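Seasonal harvest and kitchen helpers wanted, Callau Orchard

We are a small fruit farm with 600 trees and a preserving kitchen, where we cook the jams and chutneys that are sold under the name Jestum. For the coming season we look for 12 people who like to work outdoors and who are not afraid of early mornings. The work starts in February with pruning and continues until the last jars are closed.

You don't need experience. We will show you how to use the ladder, how to cut a branch and how to choose the fruit that is ready.
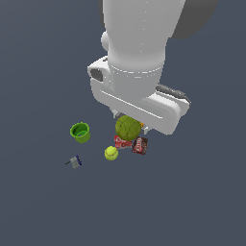
What you will do

Pruning and tying of young trees, together with one of our regular workers.
Picking by hand, from 6 in the morning until noon.
Washing, cutting and cooking in the kitchen — here we change places every few days, so everybody learns all the steps.
Sorting by size and colour. Green fruit goes to the chutney, also when the skin is uneven or has marks.

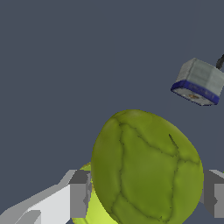
What we offer

A shared room in the Fabbri house, ten minutes by bicycle from the trees. Lunch is included on working days. The pay is by the hour, never by the basket, and it is paid every two weeks. Last season we made 2000 jars and each helper took a box home.

What we ask

You are 18 or older and you can stay at least six weeks. You can lift a full crate. You understand simple English or you come with a friend who can translate. Please bring your own boots — gloves we have enough.

How to apply

Write a short letter to Narendra Rawat, Callau Orchard, 97 Plakell Road. Tell us when you can come, for how long, and if there is any food that you cannot eat. A CV is not necessary. We answer all letters, but in the pruning weeks it can take some days.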